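Stusix Support Centre
Ticket: Labels print shifted after update of the stock program
Opened by: Merike Kļaviņa, Bestwood craft supplies
Product: Stusix Stock, desktop version
Priority: Normal
Status: Waiting for customer

August 14, 2025, first message

Good morning,

I write to you about the label printing in Stusix Stock. We are a small shop for beads, buttons and craft materials, and we print labels for the storage bins and for the small bags we sell. Until the last update everything was fine. Now the text on the label is moved to the right and the last part of the article name is missing. The price is also printed half on the next label.

The printer is a Castellanos desktop model, connected by USB cable. The labels are 67 mm wide, on a roll. I did not change the roll type; we have used the same one since February.

What I have tried already:

Restarted the computer and the printer.
Calibrated the printer with the button on the front (hold until the light blinks, then release).
Printed the test page from the printer itself. The test page is correct, nothing is moved.
Printed a label from the text editor. Also correct.
Printed from Stusix Stock on the second computer, which has not yet the update. Correct.

So I think the printer is healthy and the problem is in the program or in its settings. Please tell me which file you need from me.

With kind regards,
Merike Kļaviņa

Reply from Stusix Support

Hello Merike,

Thank you for the clear list, it saves us both time. Please check Settings, Labels, Page offset. After the update this value may have been reset. Please also send us the article record for one label that prints badly, with its picture if it has one, as the picture field can change the layout.

Second message from Merike Kļaviņa

Hello,

The page offset was 6 mm. On the old computer it is 2 mm. I have put 2 and the price is now in the right place, thank you. The article name is still too short at the end, so the problem is only half solved.

The article I send is from the group "Balls and beads, dark red". The full name has 90 characters, which I know is long, but before the update it was printed in two lines. The picture from the article record is attached to this message. 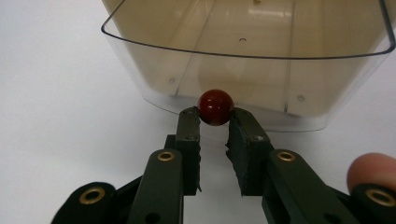 Attachment 1: article picture, small glossy ball, dark red, with translucent plastic bin.

I have also made a copy of the article without the picture, and the name is cut in the same place. For this reason I believe the picture field is not guilty. With a short name the label is good.

One more thing which I noticed. In the label designer there is a new box "Keep text on one line". It has a tick for all my templates, but I never put it there. When I remove the tick and save, the preview shows two lines, as it should. When I close the program and open it again, the tick is back.

Reply from Stusix Support

Hello Merike,

That box is the cause of the missing text. The setting is not saved if the template was made in an older version. Please open the template, choose Save as, give it a new name, and remove the tick in the new copy. Then select the new copy under Settings, Labels, Default template.

Third message from Merike Kļaviņa

Hello,

I did as you wrote. The new template is called Ditusness 2, after our old one. The tick stays away also after a restart, and the long name is printed in two lines again. I have printed one roll for the bins and it is all readable.

Two questions remain. Must I do the same for each template by hand, or will the next update repair it? And can I install the update on the second computer now, or is it better to wait? I would prefer to wait if the correction comes soon.

Reply from Stusix Support

Hello Merike,

Please wait with the second computer. I have passed the template problem to our developers and will write in this ticket when I have a version number. In the meantime, could you export one of the old templates (File, Export template) and attach it here?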